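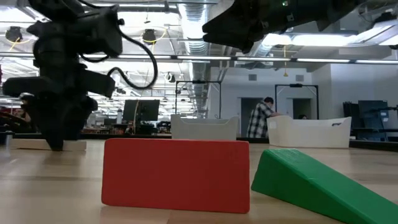
Nouhaila El-Sayed
Can a machine tidy up yet? I get asked this at every family dinner, usually by someone holding a dish towel, so I'm finally writing the long answer. Thread!

Nouhaila El-Sayed
Short version: kind of, on a table, with things it has met before, if you're patient. And I think that's wonderful. Four years ago I would have said no and changed the subject.

Nouhaila El-Sayed
Let's start with the most boring chore there is, putting stuff in a bin. Toys at home, parts in a shop. It's the same job with different stuff! Look, pick, carry, let go. You did it this morning with your socks and never gave it a thought.

Nouhaila El-Sayed
Take a flat block standing up on its long edge. You'd grab it without looking. A gripper has to come down square over it, with the fingers open wide enough and the wrist turned the right way. Come in a little crooked and you tip the block over, and now it's lying flat and you have a completely different problem.

Nouhaila El-Sayed
Flat things lying on tables are the worst, by the way. Watch your own hand next time you pick up a playing card. You slide it to the edge, or you get a fingernail under it. Two stiff fingers don't have fingernails (people are working on it, and some of the designs are so clever).

Nouhaila El-Sayed
Wedges and ramps are sneaky too. Squeeze one across the slope and it wants to squirt out like a bar of soap. You have to go for the two sides that are parallel. A toddler learns this by dropping things for a year, and so does a robot, more or less, except the robot doesn't laugh when it happens.

Nouhaila El-Sayed
I kept a tally at Stelix one Monday in January. 27 tries at clearing a small table of mixed blocks, 21 of them finished with no help from me. I did a little dance by the coffee machine.

Nouhaila El-Sayed
The other six, for those who like the gory details (I do): 3 were drops on the rim of the bin, two were the arm just sort of hovering like it had forgotten why it came into the room, and one was me leaving my mug on the table. It tried to put the mug away. I count that one as a moral victory for the robot.

Nouhaila El-Sayed
Somebody already replied "so it's slower than my kid." Yes! Much slower! That table took roughly 14 times as long as it takes me, and I was not hurrying. Speed is the thing people notice first and I get it. But I'd be thrilled with a slow machine that clears the table while I'm asleep.

Nouhaila El-Sayed
What I'd watch for is what happens after a miss. The older ones would close on air, carry the air to the bin, drop the air in and go back for more, very pleased with themselves. The newer ones look again and have another go. When you see that for the first time you will yell. I yelled.

Nouhaila El-Sayed
OK, shop floor. My cousin runs a small packing place in Workum and her people spend a huge part of the shift moving things from one open bin to another open bin. She asked me whether a pair of arms could take that over.

Nouhaila El-Sayed
I told her for one kind of part, in one kind of bin, bolted down in one spot, probably yes, and she should go see one running before she believes me or anyone else. For the "whatever came in on the truck today" bin, no. That's the one she wanted, of course.

Nouhaila El-Sayed
She did go and look at a system called Skyrme. Her notes to me, in full: "Good with boxes. Hates bags. Man with a broom stood next to it the entire time." I have thought about the man with the broom a lot – he's doing the chore of looking after the thing that does the chore.

Nouhaila El-Sayed
Two arms, though! I'm a big believer in two arms. One holds the bin still and the other one drops things in. One passes to the other when the reach runs out. Try folding a T-shirt one-handed and report back.

Nouhaila El-Sayed
They do have to stay out of each other's way, and that is harder than it sounds. My sister and I can't load a dishwasher together without an elbow in somebody's ribs and we've been practicing since we were nine.

Nouhaila El-Sayed
Household chores, as I'd rate them today. Blocks and toys off a table into a bin: very close. Towels: slow but coming along, lovely to watch. Wiping a counter: yes if the counter is bare, and whose is. Dishes: plates good, wet glasses scary. Finding the other sock: go ask again in a few years.

Nouhaila El-Sayed
Someone asked about floors. Picking things up off a floor is a whole other animal, with the bending, the rugs, the dog. I left it off on purpose. A table is a nice friendly height and doesn't bark.

Nouhaila El-Sayed
Cables are my personal nightmare chore, and I'd hand them over tomorrow. There's a little project called Cindent where they practice coiling one cord over and over. Last I saw, it could do a decent loop and then had no idea what to do with the plug. Same here.

Nouhaila El-Sayed
If you want to try this with kids at home, put on oven mitts, use only your thumb and one finger, and clear a table of blocks into a box. Then do it with one eye closed. My niece got the long thin ones right away and was furious at the triangles. Great ten minutes, highly recommend.

Nouhaila El-Sayed
Replies are open and I'll get to them after dinner. Tell me the chore you'd give away first, and please be specific! "Laundry" is about nine chores.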